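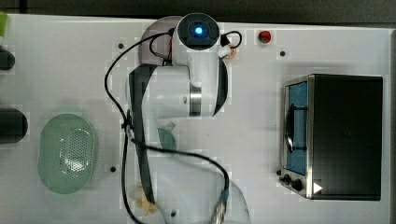 Eine Spülmaschine könne doch auch schon Hausarbeit, und zwar seit Jahrzehnten, wandte Gladys Ríos im Vorgespräch ein, wozu also der ganze Arm. Die Frage ist berechtigt. Eine Maschine, um die herum man die Küche baut, ist billig und zuverlässig; eine, die in die vorhandene Küche kommt und dort zurechtkommen soll, bisher weder das eine noch das andere. Um diese zweite Sorte geht es in diesem Abschnitt.

4.2 Küchentätigkeiten: Aufgaben und Abbruchkriterien

Getestet wurden 6 Teilaufgaben aus dem Katalog Civeo, je 17 Durchläufe pro Aufgabe. Greifen und Ablegen, Schieben, Tür auf, Tür zu, Drehknopf, Einräumen. Reihenfolge zufällig, Objekte nach jedem Durchlauf neu hingelegt. Kein Eingriff von Hand erlaubt, außer bei drohender Beschädigung; dann gilt der Durchlauf als nicht bestanden. Zeitlimit jeweils 2 Minuten. Das ist großzügig, ein Mensch braucht dafür Sekunden. Enger gefasst wäre die Tabelle allerdings fast leer geblieben, und aus leeren Tabellen lernt man wenig.

Als bestanden zählt nur der Endzustand. Tür zu heißt zu, nicht angelehnt. Mosquera und Yuan haben unabhängig voneinander bewertet, strittige Fälle gingen an Raghda Mahasneh. Die Steuerung (Stirkov, Stand August) blieb über alle Durchläufe unverändert. Nachtrainiert wurde nicht, auch wenn es an manchen Stellen gejuckt hat. 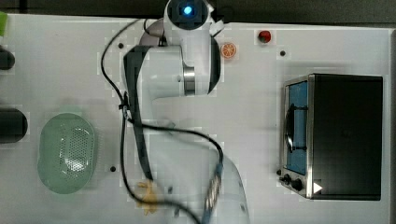

Abb. 3: Arbeitsplatz, Arm in Bewegung.

Schwierig ist weniger das Greifen als das, was davor und danach kommt. Anfahrt, Ausweichen, Loslassen. Ein fester Gegenstand mit bekannter Form ist inzwischen fast Routine, solange er frei liegt und niemand ihn verdreht hat. Der Minibackofen rechts in Abb. 3 ist da ein anderer Fall: Der Griff sitzt senkrecht an der Glastür, die Tür zeigt nach links zum Arm, und die Hand muss beim Öffnen einer Bahn folgen, die das Scharnier vorgibt und nicht der Planer. Kleine Abweichung, große Kraft. Dazu kommt das Kabel, das quer vor dem Arm verläuft und im Planungsmodell schlicht fehlt. Haben wir unterschätz.

Zweitens die Sicht. Glas spiegelt, Edelstahl auch, und sobald der Arm vor dem Objekt steht, schätzt das System weiter mit dem letzten guten Bild. Geht oft gut. Geht es schief, dann ohne Vorwarnung, denn die Konfidenzwerte bleiben hoch. Jairo Mamani schlägt dafür einen kurzen Tastschritt vor dem Zugreifen vor; in unseren Daten ist er noch nicht enthalten.

Für den Haushalt heißt das: noch nicht. Einzelne Handgriffe ja, unter Aufsicht. Eine ganze Kette, vom Herausnehmen bis zum Wegräumen, nein, weil sich die Fehler aufadieren und der Arm einen misslungenen Schritt meist nicht als misslungen erkennt. In der Werkstatt sieht es etwas besser aus, dort liegen die Teile an festen Plätzen und man darf die Umgebung anpassen. Siehe 4.3, gleiche Steuerung, Vorrichtungen von Colex.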